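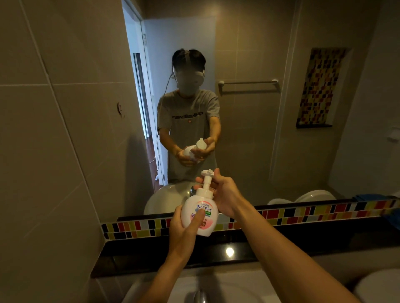
Kirei Kirei foaming hand soap in the pump bottle, at the bathroom basin.

Home | Reviews | Kitchen | Bathroom | Laundry | Contact

Foaming hand soap: is the pump worth having?

By Mitali Bhuiyan
November 2022

We have used bar soap in our bathroom for years and I had no strong wish to change. Then my neighbour Azucena Bautista gave me a bottle of Kirei Kirei, which she buys from the Heydari shop on the Fultatham road, and it has been by the basin ever since. I am now on my second bottle, so this is a fair test.

The bottle is rounded, wide in the body and tinted a pale pink. The name is on the front in dark blue katakana with the romanised version in a small pink band above it. The smaller print I can't read, and the shop had not put an English sticker on mine. For hand soap I didn't mind, but anyone with sensitive skin will want to know the ingredients before buying.

The pump has a broad white head with a short nozzle. I press it with the flat of my hand. My father, Houshang, has arthritis in his fingers and does the same, with his other hand round the bottle to steady it. He finds it easier than the narrow pump on our old lotion. One press gives me enough foam for an ordinary wash. After gardening I use 2.

The foam is fairly dense and spreads between the fingers without much rubbing. It rinses off faster than bar soap. The smell is mild and gone by the time my hands are dry. My skin felt slightly tight afterwards for the first week, less so now, though I do put cream on at night.

I kept a tally on a card by the mirror for the first bottle and got to 152 presses before it began to spit. With three of us in the house that was not as long as I had hoped. It works out dearer than a bar, and I would only keep buying it if I could get refills. The Heydari shop says it will have them in December.

Two complaints. The short nozzle means you have to get your hand in close, and a blob sometimes lands on the edge of the basin. Also, the wide body takes up more shelf than a slim bottle. Our shelf is narrow and the toothbrush mug had to move to the windowsill.

I also tried filling the empty bottle with ordinary liquid soap. It came out as a thin dribble and the pump stuck. Watering the soap down helped a little, but I would not bother again.

Good points: easy to press, good foam, rinses quickly.
Bad points: short nozzle, wide bottle, runs out sooner than a bar.

I would buy it again for the bathroom. In the kitchen I am staying with the bar.

Print this page | E-mail this to a friend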